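Prestby Museum for Young Learners
Fact Sheet for Ages 8 to 11

How Did People Count Before Numbers Were Written Down?

Today, most people learn to write numbers before they learn to spell long words. For a very long time, however, there were no written numbers at all. People still needed to know how many sheep were in a field or how many jars of oil were in a store.

The oldest way of keeping count was the tally. A person made one mark for each thing. The marks could be cut into a stick or a bone, or scratched on a wall. A shepherd could cut one notch for every sheep that went out in the morning. In the evening, the shepherd touched one notch for every sheep that came home. If there was a notch left over, a sheep was missing. The shepherd did not need to know the word for the number.

Tallies work well for small amounts. Try making 129 marks on a sheet of paper and then reading them back. It is easy to lose your place. This is why many people learned to put marks into groups. You may have seen tally marks with 4 lines standing up and one line drawn across them. Each bundle stands for five, and you can count the bundles by fives.

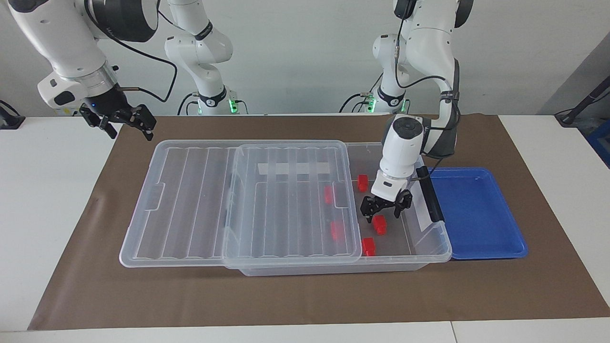 Another way of counting used small objects. In parts of the ancient Middle East, people shaped little pieces of clay called tokens. A token could stand for a measure of grain or for an animal. Sometimes the tokens were sealed inside a hollow clay ball so that they could not be changed. Later, people pressed marks into flat pieces of clay, called tablets, to keep the same kind of record.

The ancient Egyptians had a separate picture for each large number. A coil of rope meant 100, and a lotus plant meant 1000. To write 3000, a scribe drew the lotus 3 times. A scribe was a person whose work was reading and writing.

The numbers we use now began in India. They spread through the Middle East and later reached Europe. They need only ten signs, from 0 to 9, and the place of each sign tells you its value - a 4 at the end of a number means four, but one place to the left it means forty.

Words to Know
Tally: a mark that stands for one thing
Token: a small object used for counting
Scribe: a person who wrote records

Something to Try
Collect a handful of dried beans. Use them to keep track of the birds you see from a window in one afternoon.

Text by Rosalie Pichler, Education Office
Last reviewed 21/07/2001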